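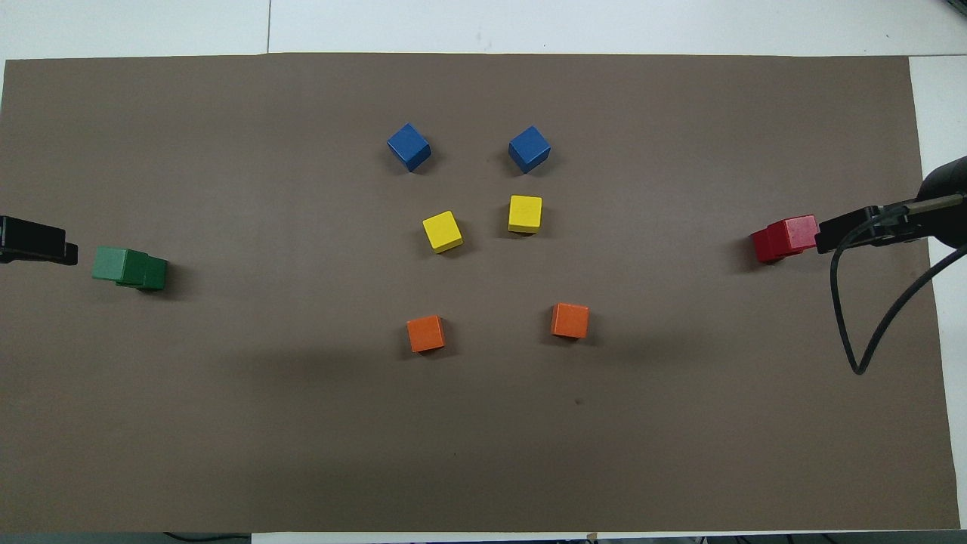
Munell, January 2023

How Paper Gets Its Color

Paper is made from plant fibers. Most of those fibers come from trees. A fiber is a very thin tube, far too small to see clearly without a lens. When millions of fibers are mixed with water and then drained on a screen, they cling together and form a sheet.

Wood holds two main materials. One is cellulose, which makes up the fibers and has almost no color. The other is lignin, which glues the fibers together inside the tree. After wood chips are cooked, the lignin left behind is brown. Brown paper is usually pulp that was cooked and washed but not bleached.

White paper takes an extra step. The pulp is treated with chemicals that remove most of the leftover lignin. Bleaching can make fibers a little weaker, so grocery bags and wrapping paper are often left brown.

Old newspapers turn yellow for a related reason. Newsprint is often made by grinding wood instead of cooking it, and the lignin stays in the sheet. Light and air change the lignin slowly, and the paper darkens.

Colored paper is made with dye. The dye can be stirred into the wet pulp, and then the color goes all the way through. It can also be put on the surface afterward. Tear a corner to find out which kind you have – a white edge means the color is only on the outside.

Try it: Cut 2 strips of newspaper. Put one on a sunny windowsill and the other in a closed drawer. Compare them after 4 weeks.

Words to know
Pulp: wet, loose fibers before they become paper
Lignin: the natural glue in wood

Written by Malathi Alva. Checked by Yetunde Haruna.

More to read
Why Cardboard Has Waves Inside
What Is Ink Made Of?
How a Pencil Is Built

Contact Trollitz Young Readers | © Trollitz | Back to top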